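The Long Way In

For many students at Kerkau University, the path to a degree starts at the side entrance of the Bolton Building, at half past five in the evening, with a sandwich in one hand and a borrowed textbook in the other. The Evening Preparatory Program has occupied the ground floor of Bolton for most of its existence. It admits adults who left school early, who studied under another system, or who simply did not think of university as a place meant for them.

This January, 164 people began the program, the largest intake to date. They range in age from 19 to 71. They include bus drivers, parents of school-aged children, a retired pastry cook and two sisters who enrolled on the same form and had to be asked to fill out another.

Firdevs Dönmez has directed the program for seven years. A historian by training, she came to Kerkau to teach labour history and was assigned an evening section in her second term. She asked to keep it.

"The discussion was different," Dönmez recalls. "I would put up a document about a strike, and someone in the third row had been on a picket line. They did not always have the vocabulary of the discipline, but they had questions I could not answer, and I went home and looked things up."

The curriculum she inherited was a modest one: a writing course, a mathematics course and a library orientation. Under her direction it has grown to a full year of study. Students take academic writing and quantitative reasoning in the first half, then choose two electives taught by regular faculty. Those who complete the year with a passing average are guaranteed a place in the Faculty of Arts or the Faculty of Science, and may apply to other faculties with a letter of support.

The change was not made without debate. When the guaranteed place was first proposed, several departments questioned whether a single year could stand in for a secondary school record. The university senate approved a trial cohort of 110 students and asked for a report on their progress. The report followed them through to the end of their second undergraduate year. Their marks were close to those of their classmates in every subject but chemistry, where the program has now added a laboratory section and a weekly tutorial. The trial became permanent the following autumn.

Electives remain the part of the year that students speak of most. The list changes with the availability of instructors, and has lately included introductory philosophy, statistics, soil science and a course on the novel. Dönmez encourages students to choose at least one subject they have never encountered.

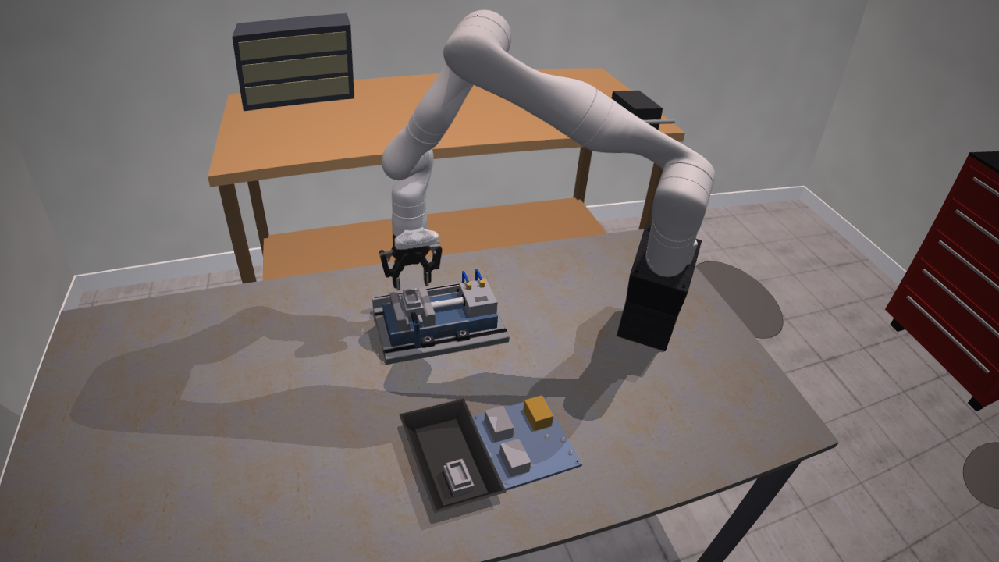
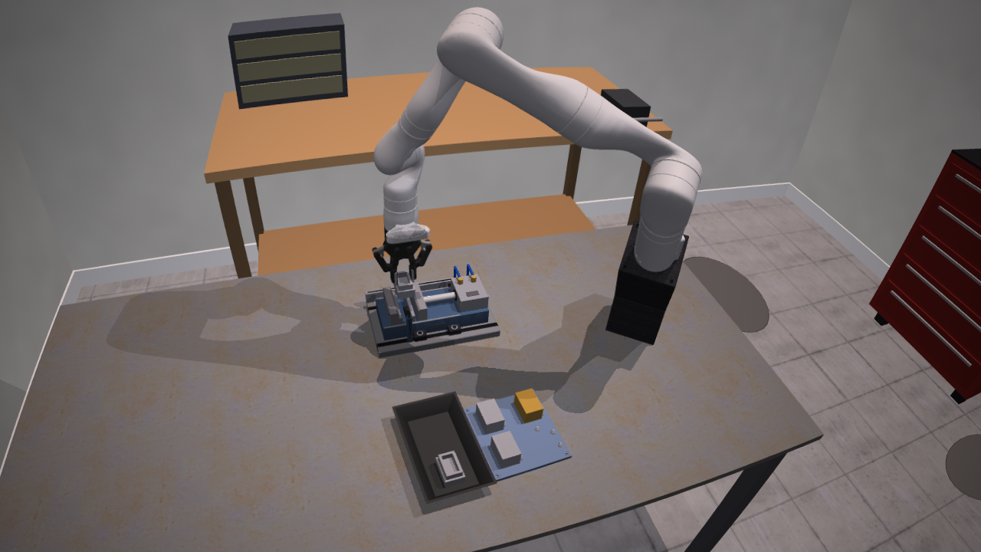 Alper Yurt took that advice with some reluctance. He had driven a delivery route out of Fumton for eleven years when he enrolled, and he intended to study accounting. His sister-in-law kept books for a living and had told him the work was steady. For his second elective he chose philosophy, largely on the grounds that it met at the same hour and spared him a separate trip into the city.

"I read the first reading four times," he says. "I thought there was something wrong with my copy."

He read in the cab of the van on his lunch break, with the pages clipped to the steering wheel. By the middle of the term he had begun to write objections in the margins. His final paper, on whether a promise made to a person who has died can still be broken, was returned with more comment than text. He has kept it.

Yurt is now in the third year of an honours degree in philosophy, with a minor in accounting that he describes as a peace offering to the family. He also works two evenings a week as a peer tutor in the program, at a desk near the window in the Bolton reading room. Much of what he does there is practical. He shows new students how to read a course outline, how to ask for an extension and how to write an e-mail to a professor that is neither an apology nor a life story.

The matter of money comes up often at that desk. Tuition for the preparatory year is set at half the undergraduate rate, but books, transit and child care are not, and a student who reduces her hours at work to attend class may lose more in wages than she pays in fees. The Tatlı Bursary was established to meet some of that cost. It provides $1,545 to each recipient, paid in two instalments, and may be spent as the student sees fit. Receipts are not required.

The bursary was founded by a family that operated a bakery near the campus for three decades, and whose staff included a good number of evening students. Applications consist of one page. Dönmez has resisted suggestions that an essay be added.

"They are writing enough essays," she says.

Difficulties remain. Roughly one student in five leaves before the year is over, most often in the weeks after the first set of marks. The program office now telephones every student during that period, including those who are doing well. Some who withdraw return a year or two later, and the rules have been amended so that completed courses are credited for up to five years. Space is a further concern. The Bolton Building was designed for daytime use, and its cafeteria closes at four. An agreement to keep the counter open until seven on teaching nights will be tested next term.

There is also the question of what follows. Graduates of the program enter undergraduate study with students who may be half their age, and several have reported that the first months of day classes were lonelier than anything in the preparatory year. In response, the program has begun to hold an open table at noon in the reading room for former students at any stage of their degrees. Attendance is irregular and tends to rise before examinations.

Yurt goes when his timetable allows. He still drives on weekends, and he has been asked more than once what he plans to do with philosophy. He is considering graduate school, or teaching, or a return to the accounting question. In the meantime he has a thesis proposal due at the end of the month, on the subject of obligations between strangers, and a supervisor who would like the second section to be shorter.

Applications for the next intake of the Evening Preparatory Program are accepted at the program office, Room 12, Bolton Building. The office is open until 8 p.m. on teaching nights.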